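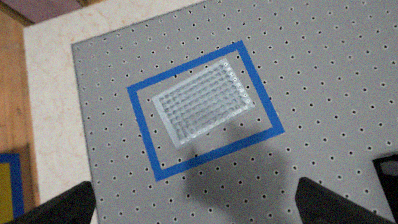
Re: [lab-automation] Anyone using the Wurkero plate handling package?

On Sunday a list member wrote:

> We are a small assay lab at the Pellegrini site and have been quoted
> for the Wurkero package from Tridberg. The sales page says you can
> build and test a two-arm cell in simulation before you buy any
> hardware. Does that part hold up? We mostly move multi-well plates
> on and off a marked spot. Also, is the Eter add-on worth the extra
> money?

We have had the simulation license for 7 months and no hardware from them yet, so I can only speak to the software.

Setup took me an afternoon. You get a room, a table and two arms with grippers, and you drop in your own labware. The job we test most is the same as yours: get a plate inside a blue outline on the board. The room comes with shelves, posters and other clutter already in it. You can strip it out, but I leave it in when I'm checking the overhead camera view.

The see-through plates are the part I would look at hardest before you sign. They render well, and the wells are there, but our vision step had more trouble finding the plate's angle than it did with solid objects. Out of 1,000 trial placements, 113 ended with the plate inside the outline but turned more than our limit. Tridberg support told us to train on more lighting setups. We went up to 3,000 and it got better. I don't have a clean number for the second run, as I changed the gripper speed partway through.
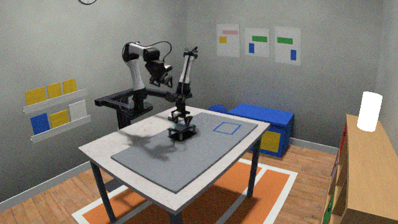 Both arms can work over the same mat, and the planner keeps them out of each other's way. It is slow about it. One arm tends to hang back while the other goes in for a part, and there is no setting to make it less careful. If your throughput depends on both arms moving at once, ask for a demo of exactly that.

On Eter: it adds logging and replay. You can step back through a failed placement from any camera. We paid for it and use it every week. If you only plan to run a few tests before deciding on the hardware, skip it. You can add it to the license later at the same price, at least under our quote.

Two smaller complaints. The manual is a version behind the software, and importing your own plate models only works if the units are in meters. The importer will not warn you.

I can send our plate model and the config file off list if you want them. Has anyone here run the real cell? I would like to know how close the grip force is to what the simulator gives.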